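Home | Visits | Builds | Tools | Links | Contact
Reading time: 4 minutes

A visit to the Skorkden workshop

The Skorkden shared workshop opens its doors in June, and I went over for the afternoon to look at the robot arm some of the members have been building. I had read their build notes over the winter and wanted to see it before starting on one of my own.

The workshop is on the upper floor of an old seed merchant's, up an outside stair. It has 19 benches, most of them rented by the month, and a back room with a long table where the arm lives. Entry was free. Tea was 50p in a tin by the door. I got there at two and it was already busy, mostly with people looking at the lathe.

The arm is called Kotian. It is the second one they have made. The first, Cikis, hangs on the wall above the drill press with its cables tied up, and I am told it never managed to lift much more than a matchbox. The trouble was the shoulder, where a single small motor was doing all the work and got too hot to touch after ten minutes. Kotian has two motors at the shoulder, geared together, and the upper arm is aluminium tube instead of printed plastic. The lower arm is still printed.

The parts for Kotian came to 247 pounds. That leaves out the power supply, which was lying in a cupboard, and the first set of gears, which stripped. The printed parts took 5 evenings on the workshop's own printer, with one long piece done twice after it lifted off the bed at a corner. I asked about the joints, as mine are the part I am least sure of. They use plain ball bearings pressed into the plastic, with a printed ring on top to hold them in. If the fit is too tight, a few minutes with sandpaper will sort it out. They advised against heating the plastic, having ruined two elbows that way.

The software is called Cemora and was written by the members. It runs on an old laptop under the table. You move the arm by hand-held controls and it stores the movement together with what the small camera at the wrist sees. When there are enough recordings of the same job, they try the arm on its own. They had 150 recordings of the spoon job when I visited and were hoping to double that before the autumn.

I spent most of my time at this table. The spoons are the white china sort you get with soup in a noodle shop, and they go on a black plastic tray on a checked cloth.
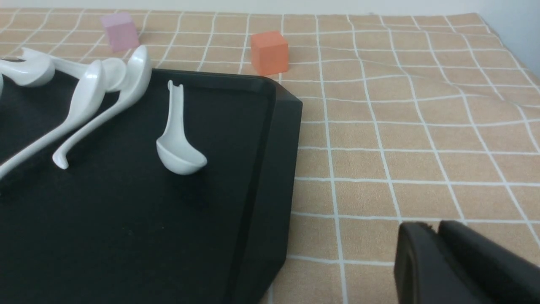

Kotian's wrist camera, looking across the tray, with the gripper at lower right.

The shape is what makes the job hard. A block has flat sides and the fingers close on it squarely, but these spoons are curved nearly everywhere and the glaze is slippery. Taking one by the handle works if it is lying clear of the others. Where they overlap, moving one tends to shift the next. The foam cubes are an easier job, and visitors were allowed to try those. I dropped my first and got the second on to the tray.

The fingers have been changed several times. I handled a few old pairs from a box and the early ones were far too stiff. Next on the list is a better cable run along the forearm, as the wires catch when the wrist turns right round.

I left at half past four with a paper copy of the parts list. The back room is open again in September. Parking is easiest behind the chapel, and the stair is steep, so ring ahead if you need the goods lift.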